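4.2 Lighting and Layout of the Two-Level Workroom

The survey of the Sarkport workroom was carried out in October by Baiba Rimkutė and Forough Safavi, under the supervision of Mārtiņš Kalniņš. Its purpose was to establish whether the upper level and the lower work area could share one lighting plan.

Readings were taken at bench height at 9 a.m. and again after dark. The lower area averaged 800 lux on the main benches but fell to 180 lux beside the pillar, where the ceiling beams interrupt the spread of light. The upper level, which depends on its own ceiling fitting, measured 100 lux at the wall.

The group recommends that fine assembly remain in the lower area and that the upper level be used for short tasks only. One additional fitting near the pillar should be considered - the budget submitted by Babita Nishad allows for it. Readings with the benches moved were not completed and are left to the spring group.

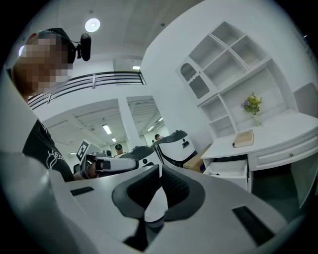

Figure 6. Upper level, with the railing and the lit lower work area behind.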